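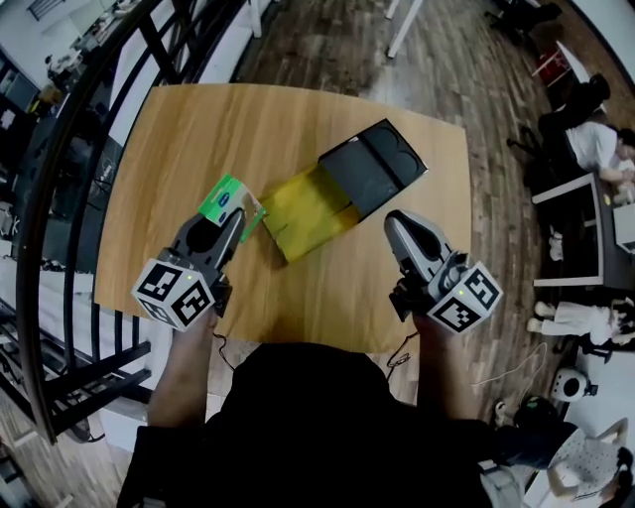
The label printer at the Nuston desk again skips every second label after the December firmware. Aaliyah Beaulieu opened this ticket and I took it over from Trevor Ashworth. The stock was changed to the 80 mm roll, same result. The parts are kept in a box like the one on the table, yellow inside with a black lid, so please put the spare sensor back there when you finish.

**Tried until now**

- Calibration from the menu, 3 times - no change
- Driver from Corwood removed and installed again
- Darkness set to 15, speed lowered
- Test job of 400 labels from Queiroz: roughly half came out blank 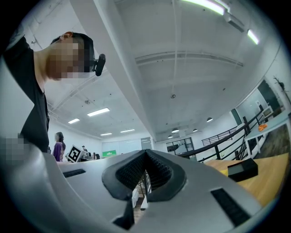 *Office side, white walls and pale floor.*

Hamish Guthrie asked if the gap setting could be wrong. I checked, and the printer was set to "continuous" instead of "gap". The update seems to reset it. I changed it and saved to the profile, but after power off it returns to "continuous".

Status: waiting for an answer from Dresolex. Please do not close.

- Thaís Trindade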